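Week 6: Fan Pages, Profile Mills and the Career of a Backup Dancer

Reading for this week: course pack, pages on celebrity biography as a genre. Bring your marked-up copy. If your copy has no marks on it, make some on the bus.

1. Where we left off

Last week we looked at the official artist page, written by a publicist and approved by a cousin. This week is about its poorer relation, the online profile of somebody who is nearly famous. Our main case is Ulloleo, a four-piece dance crew that came up through mall contests, spent two seasons on the talent show Sokol, and now does mostly arena tours behind people whose names are bigger on the ticket.

Type the crew's name into a search engine and you get two kinds of result. One is video. The other is a long row of near-identical biographies, all of which promise height, star sign, net worth and dating life, and deliver the star sign.

2. Anatomy of the profile

We will use the longest one, from the site Kurkance. It runs to 3226 words. I took out every sentence that would be equally true of any other dancer alive ("has loved to move since childhood," "works hard at the craft"). I then took out the sentences that repeated an earlier sentence with the adjectives swapped. You will get what was left on a half sheet of paper, and there is room on it for your notes.

Things to look for as you read:

The early start. Every dancer in these pages began at a very early age. No one has ever taken it up at nineteen to impress a roommate, although I have met several who did.

The hedge. "Seems to be single," "is believed to earn well." Believed by whom? Underline each one and write the source next to it. Your pencil will last.

The vanishing teacher. Studios, coaches and choreographers almost never show up. Talent arrives by mail.

The number with no parent. Kurkance gives the crew 3106 paid performances. Work out what that means per week over their career so far, then tell me when they slept.

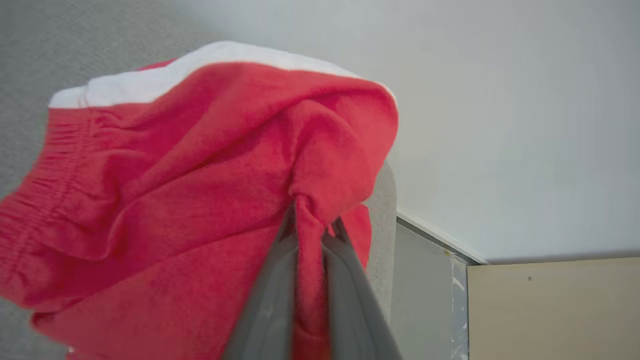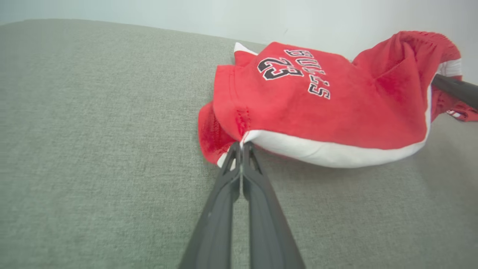 3. Why the profiles look like this

The easy answer is that the writers are lazy. I used to write them, one summer, so I'd like to put in a word for the defense. A profile mill pays by the piece. You are handed a name you've never heard and a template with headings already in place, and you have until lunch. If the heading says Family and you know nothing about the family, you write that the family has always been supportive. It's hard to be sued by a supportive family.

The template also decides what counts as a life. There is a slot for relationships and a slot for cars. There is no slot for the knee surgery, the van, or the eight months teaching toddlers in a church basement, and for most backup dancers that's where the career happens.

4. Compare: the trade listing

Now set the Kurkance page beside the crew's entry in Ekden, the casting directory. Ekden is dull on purpose. It lists styles, heights, tour credits, whether the person can work on stilts, and which passports they hold. It has no opinion about swag.

Read the two side by side and ask which one a fan would rather have, and why. Most of you will say the profile, and I think you'd be right. A fan page is partly a place to go and agree with other people. The facts are more like the furniture.

We'll spend the second half of class on the comments under the Kurkance page, which are better than the page. One reader corrects the hometown. Another corrects the correction - with a bus schedule. Look at who gets believed and what they offer as proof.

5. For next time

Write a profile of up to 2 pages about a performer no one has profiled: a cousin in a wedding band, the person inside the mascot suit, whoever you can get on the phone. You must speak to them. Two rules apply. You may not use the word "passionate," and any number you give must come with the name of the person who told you.

Papers go in the box outside my office by 4 p.m. The box with the slot, please. The other one is recycling, and we had some losses last term.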